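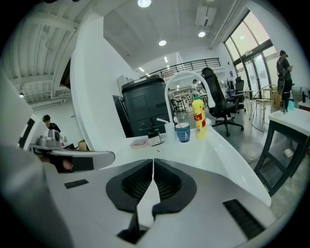

**AUTOMATION / DAILY WORK**

**1/** I work at Undano since May. Many of my friends ask me what I do there all day, and my answer is always too long for a chat message. So I write it as a thread. It is about robots, but mostly it is about the people who work next to them.

**2/** My job before was in order packing at Ceronness. I stood at a table and put small goods in boxes. Then the company bought a packing line from Miton and my table was taken away. I was offered another shift in another town, and I said no.

**3/** Now I am on the other side, if I can say it like this. I hold a gripper in my hand and do ordinary tasks at a counter with cups and bottles. The movements are recorded, and later the engineers use the recordings to teach a robot arm the same task.

**4/** Yes, I know how it sounds. I lost one job to a machine and I took a second job teaching machines. My sister laughed for a long time when I told her. I also laughed a little, but the rent is real.

**5/** The work is called "demonstration" in my contract. One demonstration is one task from start to end. For example: take the blue cup, put it on the tray, open the fingers, move away. If you stop in the middle to think, you must do it again.

**6/** In the first week I was very bad at it. When you take a cup with your hand, you feel it. With the gripper you only see it, so I pressed too hard or I let go too early. I was ashamed, because everybody can pick up a cup!

**7/** After 30 days it became normal. At home I caught myself opening my fingers slowly and straight, two fingers only, when I put down my tea. A colleague told me she does the same with her toothbrush.

**8/** My best day was 193 accepted demonstrations. I write "accepted" because the person who checks them can refuse one, and then it does not count for anything. On my worst day 41 were refused. The light from the windows had changed and I did not notice it. 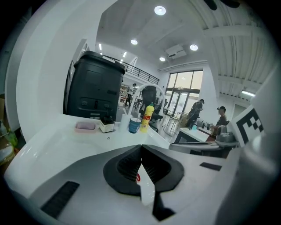
**9/** What is better than in packing: I can sit when I want. I can speak with people. When I say that a task is badly planned, somebody writes it down, and sometimes the plan is different on the next morning. At Ceronness I had a suggestion box and I never saw anybody open it.

**10/** What is worse: my wrist. A gripper is heavier than a cup, and you hold it in front of you. We asked for shorter turns and we received them. Now it is 5 tasks of one kind, then a change with a colleague. I think the engineers would not have guessed it alone, as they do it only for short tests.

**11/** There is another thing that I find harder to explain. In packing, a box left the building and a customer opened it. Here I put the cup down and then I take it back to where it was. At the end of the day the counter looks as it did in the morning. It took me some time to accept this as work.

**12/** Our project has the name Xiong. The plan is that a robot arm will do small tidying jobs in places like canteens and waiting rooms. I have asked who does these jobs today. The answer I got was "mostly people who have also other duties". I would like to hear this from these people.

**13/** I do not want to write that automation is bad. The Miton line took away the part of packing that hurt my back, and I do not miss that part. But it took the table together with the pain, and the table was where we talked.

**14/** If your company is buying a machine now, I have one small request. Ask the people at the table which part of the work they would give away gladly. At Ceronness we could have answered this in five minutes. We were told about the machine when the floor was already marked with tape.

**15/** Some people wrote to me while I was posting, so I answer here. No, I do not know how long this job will exist. My contract is for one year. The pay is a little more than in packing, without the night extra, so in the end it is almost equal.

**16/** And no, you do not need a technical school for it. You need patience and a calm hand, and you must be able to hear "please again" many times without taking it personally. I am still practicing this last one.

**17/** Next time I want to write about the checking work, because I will try it for two weeks. Then it will be me who refuses the demonstrations of my colleagues. I already bought cookies for them.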